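Pitirine Textile Reuse Project
Progress report to the Sarantis fund, September

Intake continued at the Willey depot. Clothing is sorted by surface and fiber before grading.

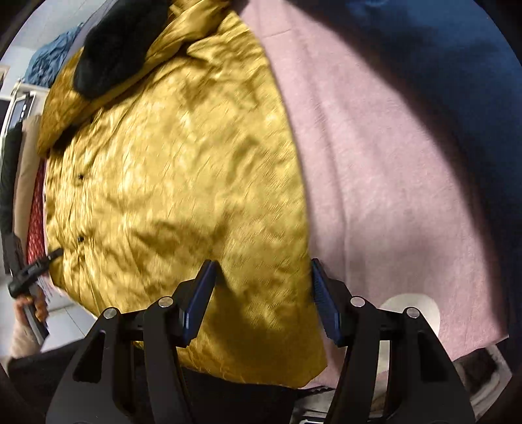
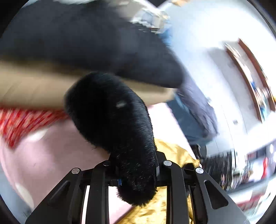 Yellow satin in the first photo, black pile in the second.

Grading
Backlog is down to nearly 14 pallets. Oana Nistor revised the grade sheet – satin and pile fabrics now have separate codes.

Transport
Van hire ran 9 percent over budget. Two collection routes will be merged.

Next period
Four partner shops to be added. Contract drafts are with Maarja Jaunzems.

Contact: Modupe Oyelaran, project office | © Pitirine | Back to top

Comments
Kwan-ho Hsu: Does the van figure include fuel?
Modupe Oyelaran: Hire only. Fuel is under depot costs.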